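Stop feeding the stingrays

Wrote half of this on the boat back and the rest at the kitchen table, so forgive the state of it. But I've been chewing on it for two seasons now and I want it out.

The sandbar trips have to change. I don't mean shut down. I mean no more squid buckets.

If you haven't been: you get on a boat at Turgate, twenty minutes out, anchor in waist-deep water. Somebody opens a bucket. The rays come in from everywhere, big gray southern stingrays, wings flapping at the top like wet towels. People scream. People laugh. A guide holds one up against your stomach while his cousin takes the photo. Then back to the dock for rum punch. Parkov Tours does it, Clulturis does it, there's a guy with a pontoon who does it out of a cooler. In high season I've seen 16 boats on that bar at once. Sixteen. The bar isn't very big.

I used to work on one of those boats. So I'm not writing this from a nice clean place. I cut the squid. I held the rays. I said "kiss her, it's seven years good luck" to I don't know how many honeymooners, and I have no idea who came up with that line or why seven.

What bothers me is the clock. Rays out here ought to be feeding at night, mostly. Spread out, alone, digging crabs and worms and clams out of the sand. At our bar they're up all day, packed together, bumping into each other and into hulls, because at 9 in the morning the first engine shows up and an engine means squid. They know the sound. Cut the motor and drift in quiet and they hardly bother with you. Start it up, here they come. An animal that has learned an outboard motor means breakfast is going to swim at the wrong outboard motor one day. I've seen the prop scars. Anybody who works out there has seen them and looked at something else.

And the squid isn't even from here. Frozen blocks, boxed, shipped in from who knows where. Not what they'd eat. It's like raising your kids on gas station hot dogs and then telling visitors how happy they look.

Vasiliki Stergiou, who taught me to dive and who has been keeping a notebook on those rays longer than most of the captains have had licenses, has 431 sightings written down from one year. She knows individual animals by their tails and their notches. Bite marks too. Lots of bite marks, she says, more than she sees on rays along the back reef, where there's no bucket and they're not shoved up against each other all day. She'd be the first to tell you one woman with a notebook is not a study. Fine. It's more than the tour companies have bothered to write down.

I know the argument on the other side becuase I used to make it. People protect what they love. They touch a ray, they go home, they quit being scared of rays, they send a check to somebody. Maybe. Some do! I had a kid from Toledo once, eight years old, cried when we left, wrote us a letter after. I kept that letter. But most people asked me about the bathroom and the wifi. And the kid would have cried just as hard over a ray going past him on its own business, in my opinion. Harder.

Other argument: jobs. This one I take seriously, it paid my rent. But look what the jobs are. Two guys on a boat, one of them holding an animal. The snorkel trips hire the same two guys. The night trips hire them and charge more. You go out after dark with a light, you float over the flats, you watch a ray bury itself and blow sand out like a little vacuum running backwards. You don't touch a thing. I've taken maybe 2 groups who complained, and one of those was about the cold.

So what do I want. A ban on feeding from boats, whole bar, starting in June when it's slow and the captains can get used to it. A cap on boats, and 8 is plenty. No lifting, ever, they don't belong in the air and their organs aren't built to hang like that. Engines off at the marker and pole in or drift. And a real count, paid for out of the dock fee, done by somebody who knows what they're looking at, with Vasiliki's notebook as the starting point if she'll let it out of the house.

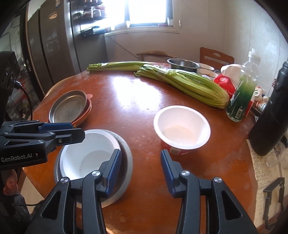
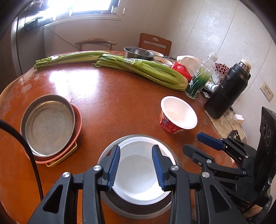 None of this is expensive. The dock fee already gets collected, I have never met anyone who could tell me where it goes. Put a sign up with where it goes.

People will say the rays will leave. Some might. I expect they'd spread out over the flats, and you'd have to look for them a bit, and some trips you'd see three and some trips none, and the guide would have to actually know something about the water to fill the time. Good. I met guides at Parkov who know more about that lagoon than anyone with a degree and they spend all day yelling "shuffle your feet."

Shuffle your feet is good advice by the way. Keep that part.

The hardest bit will be the first winter. Regulars who come every year for the photo are going to be sore, and they'll post about it, and somebody at the dock will get nervous and want to allow "just a little" squid, one bucket per boat, mornings only. Don't. One bucket is the same bucket. The rays can't tell a small amount of breakfast from a large one, they just hear the motor and come - and then we're back to captains arguing over who got there first.

If you've already booked a trip, go, I'm not going to yell at you on the dock. But ask the captain to leave the lid on. Ask before you pay, not after. Couple of them will say yes, they're sick of smelling like squid too. I still have a pair of shorts I can't wear indoors.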